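Can I bake moussaka in a deep clay dish instead of a metal pan?

Posted in Oven Dishes by Flokum, 29 April 2024

I have a clay dish, 11 inches long and 2 inches deeper than my metal pan.

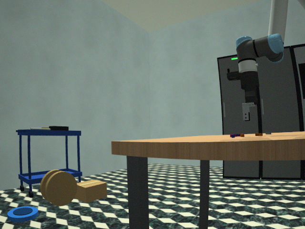 My recipe says to bake at 375° for 45 minutes, but it is written for metal. Last September I tried it one time in the clay and the eggplant in the middle stayed hard, while the white sauce on top was already dark brown. Should I fry the eggplant longer before, or is it the oven? I would like to keep the clay dish, it was my grandmother's.

Parsa
Both things, I think. Clay needs more time to become warm than metal. Put the dish in the cold oven, set 350°, and count one hour from when the oven is hot. Cover it with foil for the first half, then take the foil off so the top can get color. Fry the eggplant until a fork goes in with no force. If it is still firm in the frying pan, it will be firm on the plate also. I use 200 grams of cheese in the white sauce, and half of this I keep for the top, to put only in the last 15 minutes.

Please do not put cold clay in a hot oven. I broke one good dish like this.

Gatbridge
just use the metal pan

Ostidport
I agree with Parsa about the foil. Also salt the eggplant slices and leave them in a colander for half an hour, then dry them well. And cut them thinner, less than half an inch. Let the moussaka rest 20 minutes before you cut it, or the layers will slide.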